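Burell Placement Kit
Order code BPK-2
Category: Benchmarking / Tabletop manipulation
Availability: In stock. Dispatched Tuesday for orders received by 4 p.m. Monday.

Overview | What's in the box | Test method | Results | Setup | Support

Overview

The Burell Placement Kit is a set of objects, mats and scoring sheets for testing how well a trained arm can pick up a small object and put it where it was told to. It was developed alongside the Lornon placement study and uses the same layouts and scoring rules, so results from your own bench can be set beside the published ones.

The kit does not include an arm, a gripper, a camera or any software for training. It works with any arm that can reach the whole working area and any gripper that opens wide enough for the cubes.

What's in the box

Coloured cubes, one set, with spares
Round plates in matching colours
Grid tape, blue, one roll
Brown covering paper, one roll
Printed layout cards
Instruction cards (the wording given to the model for each trial)
Scoring sheets and a blank log

Replacement tape and paper are sold separately. Cubes from the first version of the kit had sharper edges and should not be mixed with the current ones in scored trials.

Test method

Each trial starts from a layout card. The operator places the cubes and plates in the grid squares shown, sends the arm to its start position and gives the model the sentence on the instruction card. The trial ends when the arm lets go and moves clear, or when the time limit runs out.

A trial is scored on three points: whether the arm went to the right object, whether it lifted it, and whether the object came to rest on the right plate. Touching the rim counts as on the plate only if the cube does not also touch the paper. A cube that is dropped and picked up again is marked as a retry and kept in a separate column.

The operator should not move anything once the sentence has been given. If an object rolls out of reach the trial is scored as it stands.

Harish Pinto and Vimala Gounder wrote the scoring rules. Their first draft gave half marks for near misses, but two people scoring the same trial often disagreed, and the half marks were taken out.

Results from the Lornon study

The study asked whether training on varied start positions helps more than adding further demonstrations from a fixed start. Two models were trained. The fixed-start model had 1,939 demonstrations, all begun from the same layout. The varied-start model had 770, with the cubes and plates shifted between grid squares after every 10 demonstrations.

Both were then run through the same 266 trials. The varied-start model scored higher on all three points. The gap was small for choosing the right object and widest for final placement. The fixed-start model did well whenever the layout was close to the one it had been trained on, and poorly when the plates were moved towards the back of the table.

The study used one arm and one type of gripper. Leonor Antunes, who ran the trials, has asked users of other arms to send in their logs, and a form for this is packed with the scoring sheets.

Setting up the grid
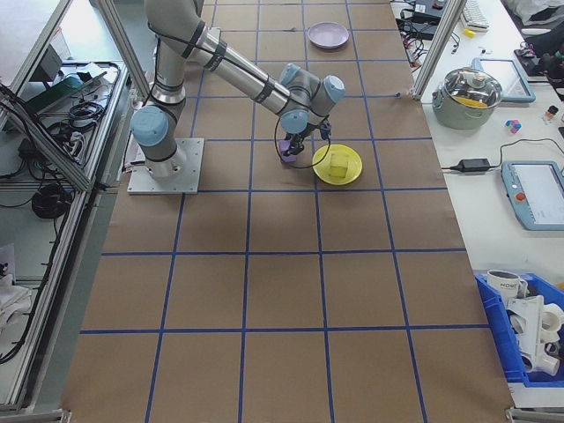
Placement scores depend on the grid more than on any other part of the kit, so lay it before the first layout card is opened. Cover the table with the paper, pull it flat and run the tape from the edge nearest the operator to the far edge, then across. The squares are there for the operator to place things by; the models in the study were given no grid coordinates. In same-colour layouts a cube goes onto the plate of its own colour, as with the yellow cube resting on the yellow plate, and a plate of another colour, here the lavender-purple one farther up the table, takes a different square. Leave the squares that the card shows as blank clear of tools and cables, and keep chargers, pendants and loose parts on a side table.

Renew the paper when it creases. A fold under a plate can tip it enough for a cube to slide off.

Care

Wipe the cubes and plates with a damp cloth. Do not use solvent on the yellow cubes, as it clouds them. Store the cards flat.

Compatible items

Faulkner gripper pads, soft, pair
Trasell camera post, short
Trasell camera post, tall
Burell scoring sheets, refill pack

Support

Questions about layouts and scoring go to Idrisa Kombo. For orders, returns and missing parts, contact Gangadharan Nadar through the order desk. Please quote the order code and the version number printed on the lid.

Layout cards were last revised in July. Owners of earlier sets can request the revised cards free of charge.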